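Hustdale Adult Learning
Home Workshop Skills, Unit 4: Cords and Cables
Notes by Hildegard Wiegand
January

Bring these notes to the Sunday session, along with two or three cords from home. Any kind will do, but at least one should be thin, like a phone charger or a lamp cord. Thick extension cords are covered in Unit 5.

Sorting first

Empty the drawer or box onto a table and pull apart anything that is tangled. Work from the loose ends. If a knot won't open, push slack into it with your fingers instead of pulling it tighter. Look over each cord along its full length. A cord with cracked insulation, bare wire or a bent plug goes in the discard pile and is not wound up again.

Label before you wind. Masking tape folded over the cord near the plug works fine, with the name of the device on it. Once a cord is bundled it looks like every other black cord in the box.

Two ways to wind

The round coil is for cords longer than 80 inches. Hold one end in your left hand and lay each turn in with your right, giving the cord a half roll between thumb and finger so that it lies flat. Every second turn can go in underhand if the cord starts to twist.

The long bundle is for short, thin cords. Fold the cord back and forth in loops the length of your hand, keeping the loops side by side. Stop when you have enough left to go around the middle two times, then wrap it and tuck the end in. The wrap should be snug but you should still be able to slide a fingertip under it.

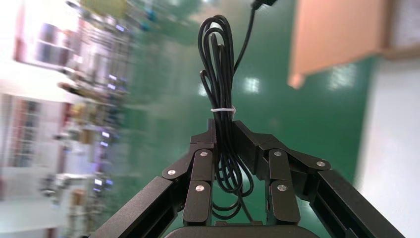
Marlina Lumenta wrote after the last session that she had always wound her charger cords around the plug itself, and that two of them had failed right where the cord meets the plug. She asked whether the long bundle would have the same problem. It will if the first loop starts hard up against the plug. Leave a few inches straight before the first fold, and do the same at the other end.

Picking up and storing

Hold a long bundle by its middle. Picked up by one loop, it opens out and you have to start over. Stand bundles upright in a shallow box, loops up, with the labels facing the same way. Do not pack them so tightly that you have to pull one out by force. Round coils hang on a hook or lie flat.

Keep cords away from heaters and out of direct sun. Don't use rubber bands for anything you plan to store for more than a few months. They go brittle or sticky and leave marks on the cord. Cloth ties with a hook-and-loop strip can be used again and again.

For practice

Wind one thin cord as a long bundle, undo it, and wind it again until the loops come out close to the same length. Then try it with the plug end in your other hand. Write down which direction felt easier, and bring the finished bundle with its label on.

Related handouts
Unit 3: Hand Tools and Where They Go
Unit 5: Extension Cords and Reels
Unit 6: Small Parts, Jars and Trays
Supply list for the Brikthorpe room

Hustdale Adult Learning, Room 391 | Questions to the front desk | All rights reserved | Back to top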